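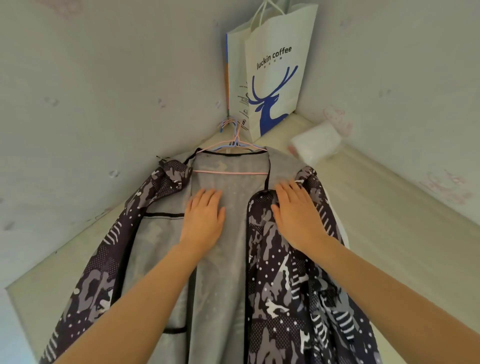

衣類を扱う動作をロボットに学習させるうえで、形の定まらない布をどのように記録するかは長年の課題とされてきた。Clorance研究所の操作学習グループは、頭部の視点から両手の動きを収めた映像を用いて衣類操作の手順を推定する手法「Vumura」を開発し、3月に成果報告をまとめた。報告が特に重視するのは、衣類が手や別の布で隠れる場面である。迷彩柄の上着を前を開いたままハンガーに掛け、両手を平らに当てるような場面では、灰色の裏地と柄のある表地が同時に視野に入り、どこまでが一枚の布であるかの判定が難しくなる。本誌は同グループの研究責任者に、手法の考え方と今後の計画を聞いた。

責任者はまず、従来の手法との違いについて説明した。「これまでの多くの研究では、机上に広げた布を固定カメラで上方から観測していました。家庭では、衣類は吊られた状態や持ち上げられた状態で扱われます。私たちは作業者の視点をそのまま学習の入力とし、手首と指先の軌跡を布の輪郭と対応づけることにしました」

学習に用いた映像は753本である。いずれも住居の室内で収録され、動作は「把持」「挿入」「整形」「吊り下げ」など6区分に分けて注釈が付された。区分の境界は2名以上の注釈者が独立に定め、差が大きい場合は協議により決定したという。

このうち最も誤りが多かったのは「挿入」、すなわちハンガーを襟ぐりに通す動作であった。「布の内側に入った部分は見えなくなります。モデルは見えている針金の角度と、左右の手の間隔から、隠れた先端の位置を推定しなければなりません」と責任者は述べる。

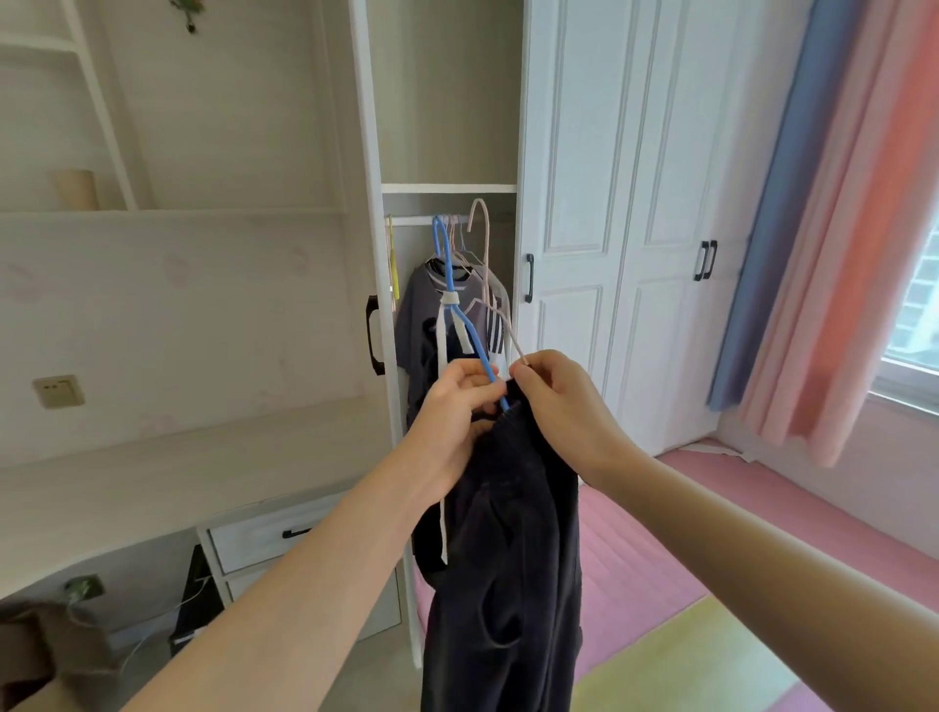
紺色の衣類の襟ぐりに青いハンガーを通す動作

推定の精度を高めるため、同グループは左右の手の役割を別々に符号化する方式を採用した。一方の手がハンガーを支え、他方の手が布を寄せるという分担は、作業の途中でしばしば入れ替わる。Vumuraでは、この入れ替わりを独立した事象として検出し、その前後で軌跡の予測を切り替える。評価用の試行900回では、役割の入れ替わりを検出しない構成に比べ、挿入動作の失敗が4割減少した。ただし、紐の付いた衣類では改善の幅が小さく、報告書はこれを今後の課題に挙げている。

収納の段階にも固有の難しさがある。責任者は「扉の内側には、すでに別の衣類や空のハンガーが並んでいます。手元の一着と背後の衣類を区別できなければ、掛ける位置を決めることはできません」と語り、奥行き情報を補助的に加えた経緯を説明した。奥行きは映像から推定したもので、専用の計測器は使用していない。

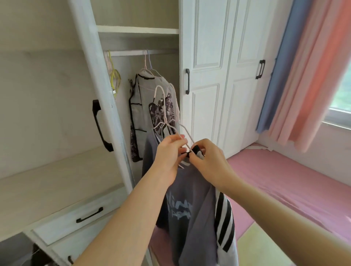 この方針に対し、共同で評価を担当したWogan社からは、推定による奥行きは布が密に重なる箇所で不安定になりやすく、実機に移す際には触覚による確認を併用すべきだとの意見が寄せられている。責任者もこの指摘を妥当と認め、「視覚のみで完結させることにこだわるつもりはありません。接触の瞬間の情報をどの段階で取り入れるかを、現在検討しています」と応じた。

次の段階では、Primholmと名付けた双腕の実験機に手法を実装し、収納動作を最大4着まで連続して行う試験を予定している。試験に先立ち、注釈の基準書と評価手順を研究所のウェブサイトで公開する方針である。映像そのものの公開範囲については、室内の様子が含まれることから、所内の審査を経て決定するとしている。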